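Shoes on the desk: a very small gallery

Hello again! April has been all about shoes round here. I've been sorting out the pairs I want to keep, the pairs I want to sell and the ones I'd forgotten I owned (there were more of those than I'd like). Rūta Sepp from the Riltbridge swap group has been egging me on, and she's already had her eye on two of them.

I'm a box person, I'll admit it. My sister bins hers the minute she's home from the shop, but I like something sturdy that stacks, and a good strong colour means I can find the pair I'm after without pulling the whole lot down. I do like one with a handle too, so much nicer to carry to a swap than a bag that splits halfway there!

Only one picture on this page for now, taken at my desk. The sandals and boots will get their own page once I've cleared some space, and if you're after anything in particular leave me a note in the guestbook. I read them all, usually with a cuppa at 9 in the evening.
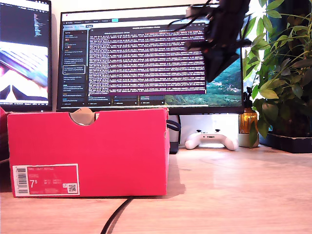

The red box, size 7.5, on the desk in front of the monitors. Love that colour!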